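The Door Test

Margus Ots ate his sandwich at the desk because the simulator had nearly finished loading. Ruairi Cairns had pulled up a chair, though his shift on the shop floor at Partington didn't start until two.

"So what does it do today?" Ruairi asked.

"Doors."

"It did doors in October."

"It tried doors in October."

The company was called Femell and it wanted a machine that could put a kitchen back in order. So far it had one that could do so in a computer, on a good day. Margus had set up 500 runs for the afternoon. The arm had to go up to the grey panel, take hold of it and move it, then go back and start again.
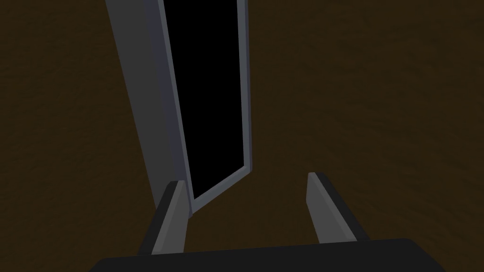 The gripper and the grey panel, as they looked on Margus's screen.

Ruairi leaned in. "It's off to one side."

"It might correct."

"My daughter's four. She can open the fridge with a yoghurt in each hand."

Margus wrote that down, mostly to be polite. He started the batch and the counter in the corner began to climb. At run 90 he stopped watching and answered his post. Ruairi stayed where he was, arms folded, the way he stood over new starters in the packing bay.

When the batch ended the log said 408 passed.

"What happened to the others?" Ruairi said.

"I'll have to look."

"If I dropped that many I'd be out by Christmas." He got up and put the chair back under the next desk – then went to the kitchenette and washed both mugs, his and Margus's, and left them upside down on the rack.

Margus opened the first failed run and pressed play.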